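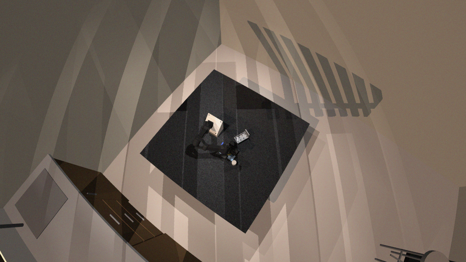 June, bench notes, Dekbridge harmonium

8:40 a.m.

Bellows are out. The screws came without a fight except for the back left, which somebody in the past had driven in with what must have been a grudge. Drilled the head off and pulled the stub with pliers. Slot-head brass, so at least the damage is in character with the rest of the instrument.

For whoever reads this after me: this is the Brerness pump organ from the chapel hall in Dekbridge, nine stops, of which five did anything audible when it came in. Intake complaint was "wheezes on the low end." It wheezes on every end. The owner's note also says it was serviced before, and I believe that, in the sense that I have now met the service.

Findings on the exhausters: original cloth on the right one, tired but even. Left one has been patched with bicycle inner tube and contact cement. The patch is still airtight. Everything around the patch is not. I'm not above admiring it, but the cement has soaked into the poplar and I'll be scraping for a while.

10:15

Scraping. Tried heat first (iron on low through a damp rag), then vinegar, then the card scraper. The old hide glue let go with the damp rag in a couple of minutes, the way it's supposed to. The contact cement turned into something like chewing gum and went looking for my sleeves. Mineral spirits softened it enough to roll off with a thumb. Left the boards standing on edge to air out, because I don't trust new glue over solvent and neither should you.

The hinge strip on the reservoir is linen, double thickness, and perfectly good. Leaving it. Tshepo thinks we should replace it while we're in there. His argument is that if it goes in two years we have to take the whole thing apart again. My argument is that it has outlasted everyone who ever played the thing at a wedding. We've agreed to disagree, meaning it stays and he gets to be right later.

11:50

Reed inventory. Pulled the treble set with the hook and laid them out on the felt in order. I'm writing "in order" here so that I can be held to it. Last time I did this I had two of them swapped and spent an afternoon wondering why a scale went up, down, then up again.

Condition: dusty, mostly. One tongue cracked at the rivet, F sharp above middle C. One silent from a bit of wood fluff and cured with a slip of paper. Several dull ones that I think are only dirty. No corrosion to speak of in the treble. The bass reeds have a green bloom on them and I'll look at those when I'm feeling stronger.

Test bench reading for A came out at 263 cents' worth of nonsense before I noticed the tuner was set to transpose. Crossing that out in my head and leaving it on paper as a warning. Re-read after switching it off: slightly sharp of modern pitch, consistent across the set, so that's how it was built and that's how it stays. Anyone who wants to play it with a flute can buy a different flute.

1:30 p.m.

Cloth. The roll from Jaltitz arrived. It's the rubberized cotton, the medium weight, and it smells like a rain boot. Compared it with a scrap of the original against the window and it's a hair thicker. Folded a sample over the edge of the board and it wants to spring back more than I'd like. Preben Lund says it relaxes after a week under weights. Preben also said the last glue would be "forgiving," and I still have the mark, so I'm making a test hinge before I cut anything.

Test hinge: two scraps of pine, a strip of cloth, hot hide glue, clothespins. Opened and closed it 80 times while listening to the radio. No cracking at the fold, slight lift at one corner where I was stingy with the glue. Verdict is that the cloth is fine and I am cheap.

Cutting plan, left exhauster:
One piece, continuous around three sides, seam on the hinge side.
Grain running across the fold.
Leave a finger's width extra all round and trim after it's dry. Do not trim first. I mean me.
Cardboard stiffeners from the old ones, which survived. Number them in pencil on the inside face.

2:45

Glue pot up to temperature and then past it, on account of a phone call. The call was from Lyons, the man who's paying, asking if it would be ready for the hall's summer supper. I said we'd know once the bellows hold. He asked if they would hold. I said that was what we'd know. We went around once more and parted friends.

Cooked glue is no good, so dumped it and started a fresh batch. One part granules, two parts water, soaked until it looks like something you'd scrape off a dock. The pot thermometer is off by quite a bit on the high side. I've written the correction on masking tape and stuck it to the lid. Please stop washing the lid.

4:10

Left exhauster covered. Worked from the hinge outward, glue on the wood only, rubbed down with the bone folder and a warm rag. The first corner puckered and had to come up and go down again. The others behaved. The folds fall inward when you close it, slowly and with a kind of sigh, and I won't pretend I didn't do that more than was necessary.

It's now between boards with the flat irons on top. Leave it alone until tomorrow. This goes for people who like to check on things by lifting them up.

Also: the foot pedal straps are webbing from a backpack. One still has the little adjuster on it. They work, they're strong, they're purple. I'll replace them with plain black and keep the purple ones in an envelope inside the case, labeled, for the next person to feel superior about.

5:05

Tshepo tried the cracked F sharp with a donor reed from the junk drawer. Wrong maker, close in length, slightly wide in the frame. He filed the frame, not the cell, which is the correct choice and I've told him so. It speaks. It's flat by an embarrassing amount and will need scratching at the tip. He wants to do it tonight. I'd like it done by someone who has had dinner. Left the file on the high shelf.

Open items:
Right exhauster: strip and cover, same method, less chewing gum.
Bass reeds: see above re feeling stronger.
Knee swell sticks halfway. Probably the dowel, possibly the spring. I haven't looked because I was enjoying myself.
Mouse nest behind the stop board, vacated. Contents: felt, hymnal, more felt. The hymnal part includes most of a last verse, so that's where that went.
Ask Preben if he has any more of the narrow leather, the tan, not the stuff he calls tan.
Stop faces: one reads "Dulciana" and is attached to nothing at all. There's no rod, no hole for a rod, and no reeds it could ever have worked. Lyons says it's his favorite stop. I'm going to clean the knob and say nothing.

Glue pot is off. Window on the alley side is open a crack for the solvent, so close it if it rains.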